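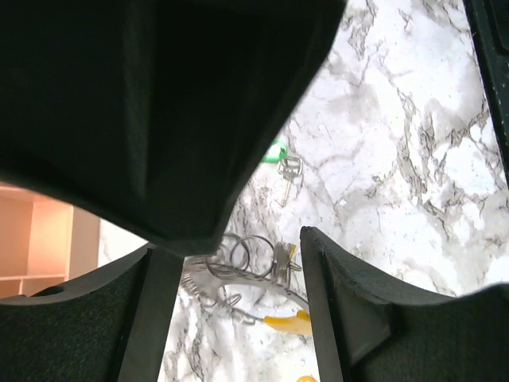 Wrist view over the key pile, fingers open.

Keys are my standard answer when someone asks whether a robot can tidy a hallway table yet. People expect me to say laundry. Laundry is hard too, but you can grab a shirt nearly anywhere and something useful comes up with it. Grab a bunch of keys in the wrong place and you have moved the problem four inches to the left.

The task as I run it is short. Keys lie on a marble-patterned surface. The arm has to pick out the one key with the green plastic ring and leave the tangle where it is. A person does this while talking on the phone.

Split rings are the first difficulty. Two of them side by side give the depth estimate very little to work with: thin, shiny, round, and mostly hole. The gray veining in the surface makes it worse, as a flat silver key and a dark vein produce similar edges at low resolution. The colored plastic is what the detector holds on to. Take away the green ring and the yellow tag and my hit rate on the first look drops to something I would not put in a table.

The second difficulty is contact. The fingers are wide compared with a key blade, and a key lying flat offers almost no height to close on. Current practice is to press down lightly, slide, and pinch when the force reading changes. It works on felt. On a hard surface the key skates.

I logged 2574 attempts through June, all with the same arm and the same gripper. The policy was trained on 2000 demonstrations, most of them done by Hugo Poulain, who is left-handed, and you can see it in the approach angles. A clean single-key pick takes 15 seconds when it goes well. Gaspard Marty wanted me to compare that with a person, so I timed him, and he needed less than two.

Asska's planner did better than Turen's on the isolated key and worse on the cluster. I suspect the cluster result comes down to how each one handles occlusion by its own gripper – at close range the housing blocks a large part of the wrist view, and Asska simply waits for a better look that never comes. Capping the wait at 10 frames helped.

So, chores: a loose key, often. A bunch with a coil and a tag attached, not to a standard I would pay for. Next I want to try narrower fingertips with a softer pad, and rerun the cluster set before touching the planner again. Logs are on the usual page, minus Tuesday, when I forgot to start the recorder.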